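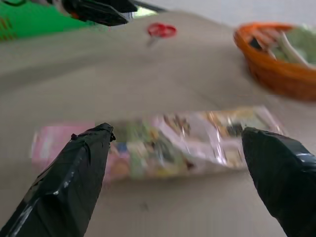 Feb 5, 2021

Flat film packets: storage notes

I have been meaning to write up the packet problem since I redid the larder shelves. Jars and tins more or less sort themselves out. The long, flat, clear-film sort of packet does not. It is too slippery to stack, too floppy to stand up, and the printing shows through from both sides, so a pile of them reads as one confused block of colour.

The first attempt was a plain stack on the shelf. Anything over 4 packets high slides forwards when the door is shut, glossy film having very little grip on itself. A strip of rubber matting underneath holds the bottom packet and does nothing for the rest.

The second attempt was a Tovard drawer insert, the one with adjustable dividers. The dividers are good. The slots are not long enough for a full-length packet unless it goes in diagonally, and then you lose the two slots either side. I gave it to Amrit Sandhu, who keeps spice sachets in it.

What I use now is a shallow letter tray from the stationery shop in Beltamside. Internal depth is 76 mm. Packets go in on their long edge, like records, with a bookend behind them to take up the slack. The bookend matters more than the tray. Without it the row slumps as soon as three or four packets have been used, and the film creases along the seam.

Opened packets are a separate matter. I cut along the short end, fold the film over twice and fasten it with a Rollex clip. Wooden pegs will do for a week or so, but the spring is weak and the fold works loose. Anything under 200 g gets decanted into a small tub, as there isn't enough left inside to keep the packet stiff.

Labelling: the end seam is the only part visible once the packets are filed, so the date goes there. Ordinary biro skates over the film. A fine permanent marker works if you leave it a minute before touching it. Masking tape also works and peels off cleanly, although I would not trust it in the fridge.

Charalambos Tsakiris asked in the comments last time whether the Spanos wire rack would do the same job. I tried one — the gaps are too wide and the corners of the packets drop through. It might suit boxes.

Still to sort out: the bottom shelf, which is mostly flour, and will have to wait until March.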